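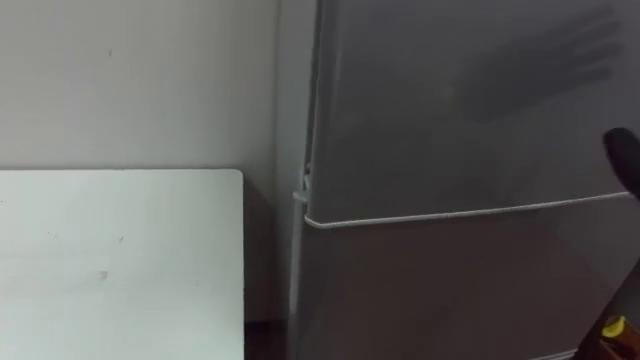

4. Positioning and first switch-on

Read this section before you move the appliance into its final place. It applies to all Prevetti two-door models. If you have the Wikine built-under model, go to section 5.

4.1 Choosing a place

The floor must be level and able to bear the full weight of the loaded appliance. Keep it out of direct sunlight and away from cookers, radiators and boilers. Where a cooker has to stand next to it, fit the Flonier side shield (sold separately) between the two.

Room temperature should stay between 16 and 28 degrees Celsius. In an unheated garage or porch the freezer may warm up in cold weather, usually from December onwards, as the thermostat responds to the temperature in the fridge compartment only.

Leave these gaps:
Back: 50 mm
Each side: 20 mm
Top: 95 mm

Note: the appliance can stand closer to a wall on the hinge side, but the doors will then not open far enough for the drawers to come out.

4.2 Unpacking and moving

1. Remove the outer carton and the foam base. Two people are needed to lift the appliance off the base.
2. Keep it upright. If it has to be tilted, do not go beyond 45 degrees.
3. Peel the film from the doors, starting at a top corner. Do not use a blade.
4. Take out the tape and packing pieces from the shelves, drawers and door racks.
5. Walk the appliance into place. Do not pull it by the door handles or by the pipework at the back.

Caution: the edges of the rear panel can be sharp. Wear gloves.

If the appliance was carried on its side at any point, stand it upright for at least 12 hours before switching on.

4.3 Levelling

1. Open the lower door and find the two front feet.
2. Turn each foot clockwise to raise that corner, or anticlockwise to lower it. A flat spanner is supplied in the document bag.
3. Set the front slightly higher than the back, so that the doors swing shut from half open.
4. Push gently at each top corner. If the cabinet rocks, adjust the feet again.

4.4 Connecting to the mains

1. Check that the voltage on the rating plate matches your supply. The plate is inside the fridge compartment, low down on the left.
2. Plug directly into an earthed wall socket. Extension leads and multi-way adaptors must not be used, including those rated at 2000 W or more.
3. Make sure you can still reach the plug once the appliance is in place.

Warning: if the mains lead is damaged, unplug the appliance and contact a Guo service agent. Do not repair the lead with tape.

4.5 First switch-on

1. Wipe the inside with warm water and a little bicarbonate of soda, then dry it.
2. Turn the dial to 4 and close both doors.
3. Wait six hours before putting food in the fridge compartment, and 24 hours before using the freezer.
4. Turn the dial back to 3 for normal use.

The motor will run for long periods on the first day. Clicking and gurgling sounds are normal — see section 9 for others that are not.

4.6 Care of the door fronts

Clean with a soft damp cloth and washing-up liquid. Wipe along the door, not in circles, and dry straight away. Scouring pads, bleach and oven cleaner will damage the finish, and the guarantee does not cover this.

Text revised 13/06/2020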